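Nindendale Community Hall, kitchen and back rooms
April walk-through, with comments

Thank you to everyone who left the place so tidy for me. I have gone through the list in the usual order and written more than the little boxes allow, as I always do, so please bear with me and read to the end if you are one of the people with a key!

## 1. Doors and ways out

- [x] Front door opens fully and closes by itself
- [x] Back door opens from the inside without a key
- [ ] Side passage clear

The side passage had folding chairs leaning along it again. I know it is the handiest spot after a supper, and I have done it myself on a tired evening, but they need to go back in the chair closet before the lights go out.

- [x] Exit signs lit (both)

## 2. Fire

- [x] Extinguisher in kitchen, gauge in the green
- [x] Extinguisher in hallway, gauge in the green
- [x] Fire blanket on its hook
- [ ] Smoke alarms tested

I tested all 8 alarms. Six were good and loud, and 2 gave a sad little chirp and then nothing (the coat room and the one over the stage steps). New batteries are on the shopping list. Until they are in, no candles on the stage, please, even the small ones in jars.

## 3. Kitchen

- [x] Fridge at 38°F, freezer at 0°F
- [x] Gas shutoff easy to reach
- [x] Hand soap and paper towels at the small sink
- [ ] Stove hood filter clean

The filter came off looking like a slice of old toast. I soaked it overnight and it is better, but we really ought to have a spare so one can be soaking while the other is in use. Binuvik has the right size in their catalog and I've put a slip of paper in the page.

- [x] Knives in the block, none loose in drawers
- [ ] Food containers labeled and dated

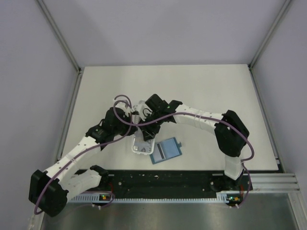 Several tubs in the fridge had no date on them at all, and one had a date but no year, which gave me a moment's pause. The masking tape and the marker live in the top drawer to the left of the stove. Anything without a label at the next walk-through goes in the trash, and I will be sorry about it if it was your good soup.

## 4. Electrical

- [x] Panel door shut, nothing stacked in front
- [x] Outlets by the sink trip and reset
- [ ] Cords in good shape

The orange extension cord has a nick near the plug. I have tied a red ribbon on it and put it in the office. Please leave it there, however badly you need to reach the far wall. The coffee urn from Gerkis is fine and its cord is fine, but it wants an outlet to itself.

## 5. Tables, shelves and floors

- [x] Tabletops wiped, no splits or sharp edges
- [x] Shelves fixed to the wall
- [x] Stair treads tight
- [ ] Mats lying flat

The mat inside the front door curls at one corner. I turned it around and stood on it for a while, but I don't hold out much hope.

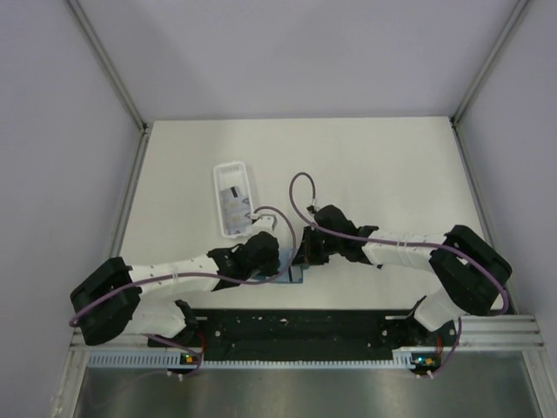 *Tabletop with clear tray.*

## 6. First aid

- [x] Kit on the wall, seal unbroken
- [x] Eyewash in date
- [ ] Burn gel

We're out of burn gel. Makori sells it by the box, so I'll pick some up with the batteries.

## 7. Occupancy

- [x] Card posted by the front door

The card says 139, and that means everybody, including the band and whoever is in the kitchen.

Still open: chairs, two alarms, spare filter, labels, cord, mat, burn gel. If you take care of one, initial it on the copy by the phone.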